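**Hakala household goods – working group on automation**
Minutes, August meeting, 3:30 pm, upstairs meeting room
Present: floor, stockroom, kitchen, purchasing, online orders. Apologies from accounts.

**1. Minutes of the last meeting**

Accepted with one correction. The figure for returns in item 4 should read 59, and it covers the store only. Online returns are kept separately.

**2. Can a machine do any of our chores yet?**

Purchasing has been through the material from the two suppliers, Zemia and Plevex. Both offer an arm that can be set up at a bench. Zemia says its arm can put away kitchenware and wipe counters. Plevex limits its claims to picking and placing single items, and purchasing thought this was the more believable offer.

The kitchen asked what "put away" means in the Zemia papers. As far as purchasing can tell, it means moving an item from a table to an open shelf. Drawers, cupboard doors and stacked bowls are not mentioned. The kitchen said that most of its putting away is drawers and stacked bowls.

The stockroom said soft goods are the part to watch. Silicone tools, sponges and dish gloves give way when they are squeezed, and a grip that holds a steel ladle may not hold those at the same angle twice. The stockroom would like any trial to include them from the start.
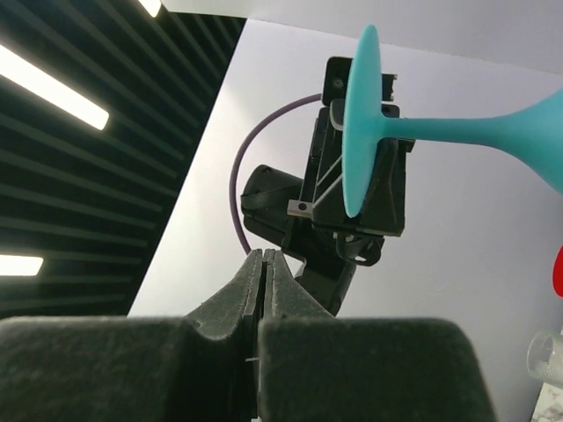 Can a machine take over the evening tidy of the demo kitchen this year?

Parts of it at most, and only with a staff member nearby. Picking up single items from a clear counter is worth testing, but washing, drying and stacking stay with staff.

The floor asked for it to be noted that the evening tidy takes two people and that neither shift wants to lose the hours. The group agreed that hours are outside this meeting and should go to the store manager.

**3. Shop floor**

Facing up shelves was discussed again. The Gulto aisle has 892 lines, many of them in packaging that hangs from pegs. Neither supplier has shown peg work. The floor does not want a machine in the aisles during opening hours in any case – the aisles are narrow and strollers already get stuck at the end by the lids.

Floor cleaning is a separate matter. The group had no objection to a cleaning machine after closing, provided it can get over the metal strip at the stockroom door. The last one on loan could not.

**4. Terms for a trial**

Agreed as follows:

- The trial runs for 8 weeks, at a bench in the stockroom, outside delivery times.
- 500 pick-and-place attempts are logged, with hard and soft items mixed.
- An attempt counts as failed if a person has to touch the item or restart the machine.
- Broken glassware is charged to the supplier.
- The bench is cleared by the stockroom each morning.

Online orders asked whether time per item should be logged too. Agreed, though the group will not set a target for it. Purchasing pointed out that a slow machine could still be useful overnight if it can be left alone, and the stockroom doubted that it could be left alone.

**5. Actions**

- Purchasing to send the terms to Zemia and Plevex and ask both for a written list of items they will not handle.
- Stockroom to measure the bench and check the outlet behind it.
- Kitchen to write down the evening tidy step by step, including drawers.
- Floor to raise the question of hours with the store manager.

**6. Any other business**

The label printer in the stockroom is skipping again. Online orders will lend theirs until the part arrives.

Next meeting at 3:30 pm, same room, once both suppliers have replied.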